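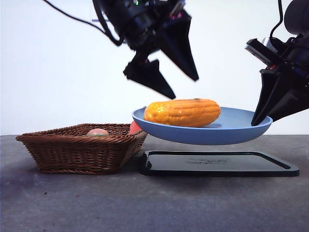 Meals on the ward and in the day lounge: common questions

Clelholm Rehabilitation Centre, Kitchen and Dining

When are meals served?

Breakfast comes to the rooms from 7:15 am. Lunch is at noon and tea is at 5:30 pm, both in the dining room on the ground floor. If you have therapy booked over lunch, tell the morning staff and a plate will be kept for you until 1:45 pm. After that it has to be thrown out under the food safety rules and we can make you a sandwich instead.

Morning and afternoon tea are on the trolley. The trolley doesn't go to Leline Wing in the afternoon while the lift is being repaired. There is an urn and a biscuit tin in the Leline lounge.

How do I order?

You get a paper menu the day before. Tick what you want, write your room number at the top and leave it on your tray. Menus without a room number go in a pile and we do our best, but you will probably end up with the standard meal.

If you can't manage a pen, ask anyone in a green lanyard to fill it in with you. Family can do it as well.

I missed the menu. What will I get?

The standard meal for your diet type. It's marked with an S on the menu.

I have an allergy. Who do I tell?

Tell the nurse at admission, and tell us again at your first meal. Allergy meals are made on a separate bench and come with an orange card on the tray. If your card is missing, don't start eating. Press the buzzer or send the meal back.

We can cater for coeliac disease, egg, dairy, nut, fish and soy allergies. For anything else, please have the dietitian's office ring the kitchen before you arrive. We need one full working day to get stock in.

Do you do halal, kosher or vegetarian meals?

Vegetarian and vegan choices are on every menu. Halal meals are available at lunch and tea. Kosher meals come in frozen and sealed from an outside supplier, so the range is smaller and they need to be ordered the day before.

What do the texture levels mean?

The speech pathologist sets your texture level after a swallowing check. It's written on the whiteboard above your bed and on your menu. Kitchen and dining staff can't change it, even if you feel fine and even if it's only toast. If you think your level should be reviewed, ask your nurse to put in a request. Reviews are usually done within two working days.

Visitors, please check before sharing food. A lamington is not a soft food.

Can I have a bigger serve? Or a smaller one?

Yes. Circle L or S beside the main. (The S beside the main means small. We know it clashes with the S for standard, and the new menus coming in June will say SM.)

Can I get special cutlery or a different plate?

Yes. We have weighted and built-up cutlery, rocker knives, two-handled mugs, plate guards and non-slip mats. The occupational therapist will work out what suits you and it will then come with every meal. If it goes missing, ring extension 228. Please don't take it home with you -- we can give you the details of a supplier if you'd like your own.

Can my family eat with me?

They're welcome at lunch and tea. Visitor meals cost $20 for adults and are free for children under five. Buy a meal ticket at the front desk by 10 am for lunch or 3 pm for tea. The dining room seats 34, so at busy times we may ask larger groups to use the courtyard room.

Can people bring food in?

Yes, if it suits your diet and texture level. Label it with your name, room number and the date and put it in the patients' fridge beside the Bhardwaj Room. Anything unlabelled is cleared out each morning, and anything older than two days goes too. We can't reheat rice, seafood or chicken brought from home.

There is no cooking in patient rooms. That includes toasters, sandwich presses and rice cookers.

Can I get something to eat overnight?

The ward pantry has bread, cereal, yoghurt, fruit, custard cups and crackers. Ask the night nurse. If you have diabetes and need a regular supper, we can put it on your meal plan so it turns up without you asking.

Is alcohol allowed?

Only with your doctor's written okay, and only with tea in the dining room. Many rehab medicines don't mix with it.

Why was my meal cold?

Usually because it sat in the corridor too long. Send it back and we'll replace it. If it keeps happening, fill in a feedback slip with the day and the meal so we can check the trolley run.

Who do I talk to about a problem with meals?

Start with the dining room supervisor, Eluned Morris, who is in the office next to the servery until 2 pm. After hours, leave a message on extension 37 or put a slip in the box by the dining room door.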